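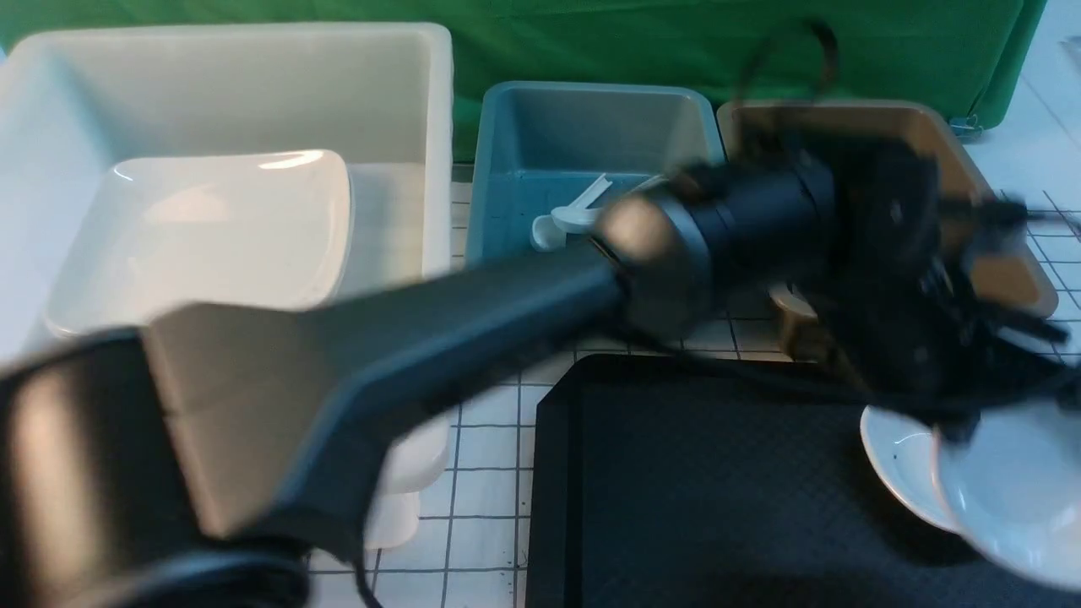
Faraji Lyimo wrote in to ask why on earth I'd use separate bins for dishes and spoons when one big tub would hold the lot, and whether I just like buying plastic. Fair question, Faraji! (I do like buying plastic. My husband would tell you the same.)

My answer is that one big tub is where spoons go to die. I did it that way for years in our old place in Evville, and every single time I wanted a teaspoon I was up to my elbow in plates. Now I sort by shape, and I'm a much nicer person before breakfast.

## How I split things up

**Dishes get the biggest bin.** White dishes in an off-white bin look calm and tidy, even when they're thrown in any old way. Tall walls are good here, as long as you can still get your hand around the dish to lift it out. If you have to tip the bin to reach the bottom one, it's too deep for you!

**Spoons get a smaller one in a different color.** A white plastic spoon in a white bin disappears, I promise you. Put it in something teal or blue and you'll spot it from across the kitchen. I go for a matte finish too, though that's only taste.

**The third bin is for everything else.** Mine's tan. Lids, pegs, the little scoop from the coffee, that one thing you think belongs to the blender. Empty it in October and again in spring or it turns into a second junk drawer.

## A few odds and ends

- Measure your shelf first, and measure to the *rim* of the bin. The rim sticks out further than the bottom and I've had to send two back.
- Wash new bins in warm soapy water and let them air out overnight. Some smell like a pool toy.
- Skip labels for the first couple of weeks. See where people put things, then label it that way.
- Don't stack anything on top of the spoons. You'll stop putting them away.
- Stack square dishes with the corners lined up, and put a bit of paper towel between the glossy ones if you're fussy about scratches (I am).

Somebody else wanted to know about drawer dividers, the bamboo kind that spring open. I've got a set and they're fine for knives and forks, but they slide around in my wide drawer, so I stuck a strip of shelf liner underneath. I'll write up the drawer properly once I've dealt with the baking trays, which are still leaning against the side of the fridge.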